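4.2 Where the cloth stops: soft surfaces as places to put things down

Figure 2. Charcoal-gray fabric with wood beside it.

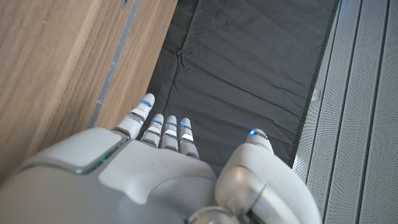

Household studies have been kind to the table. It has been measured, mapped and photographed from overhead, and its clutter has been sorted into more categories than most families have plates. Soft surfaces have had less attention, perhaps on the theory that people sit on them. The Udemmont diaries suggest that sitting is only one of the things that happens there, and in several homes it has to wait its turn. Of the 720 entries our participants kept through February, a good share concern objects put down on cloth: the arm of a couch, the top of an ottoman, a padded bench, a blanket box with a cushioned lid. What interested us was where on the cloth they went. A surface such as the one in Figure 2, where dark gray fabric gives way to wood, offers two quite different answers to the question of where to leave a mug, and our participants treated the line between them with a respect they rarely showed to coasters.

We call this line the seam, though in most of the homes nothing is sewn there. It is simply the place where a soft material ends and a hard one starts. Participants had their own names for it. One household called it "the shore." Another, which had owned its Rosales bench for longer than it had owned its opinions about it, called it "the bit where things fall down." Both names turned up in the diaries often enough for us to keep them in the coding sheet.

Three patterns are worth reporting. The first is sorting by risk. Liquids went to the wood, almost without exception, and the exceptions were written up in a subdued tone. Folded laundry, remote controls, mail and sleeping pets went to the cloth. Phones went to either, depending on whether the owner wished to hear them. A phone set on fabric does not buzz in any way that demands an answer, and several participants had worked this out and were using it with some skill. One diary gives the matter a full line: "Put it on the soft side. Missed two calls. Good."

The second pattern is color, which mattered more than we expected and more than the coding sheet allowed for. Participants with dark upholstery reported dark things as lost and light things as found. A pale object on charcoal fabric is hard to overlook, while a black television remote on the same fabric can stay at large for an evening. Participants rarely mentioned this when asked why they had chosen a dark cover. They said that it would not show stains. It is fair to add that the diaries bear them out on coffee and contradict them on lint, cat hair, cracker crumbs and flour. Dark cloth hides one half of domestic life and puts the other half on display, and buyers seem to have thought carefully about only one of the halves.

The third pattern we first took for a mistake in the entries. Objects left on the cloth crept toward the seam over the day. Something put down in the middle of an ottoman at breakfast would be recorded close to its edge by late afternoon, although no member of the household admitted to having moved it. We considered a slope and checked the floors of two homes with a level, which told us that the floors were poor but not that poor. The likelier explanation is traffic. People clear a space to sit or to put their feet up, and clearing on a soft surface mostly takes the form of a push. A push stops where there is something for it to stop at, and the change from cloth to wood appears to do the job even when the two lie nearly level. The hand feels the new material and considers the task finished. In the diaries this is usually entered as "tidied."

Size made less difference than the furniture catalogs would have us believe. Our homes included narrow pieces and one ottoman with a top 700 millimeters across, bought under the name Tritik and described by its owner as "a table that gave up." The large piece did not collect a different kind of clutter from the small ones. It collected the same kind with more room between the items, so that the household thought of itself as neat until guests came and somebody needed to sit.

Some limits should be stated. The diaries record what people noticed, and people do not notice the thing they put down without looking, which is most things. Our 17 households all came from one part of Udemmont, where the apartments are small and a bench must often serve as a hall table. An earlier round in Clusside used a paper form with a single box marked "surface," and for that reason cannot be compared with the present one, much as we would like to have the extra entries. We also asked participants to write in the evening, a time of day at which memory for the location of keys is known to be at its worst – known to us, at least, from reading the diaries.

With those cautions, the seam seems a useful unit for the analysis in Section 4.3, where we take up shelves and windowsills. Shelves have an edge on which everyone agrees. Windowsills do not, particularly where a curtain reaches the sill, and the entries for them are correspondingly bad-tempered.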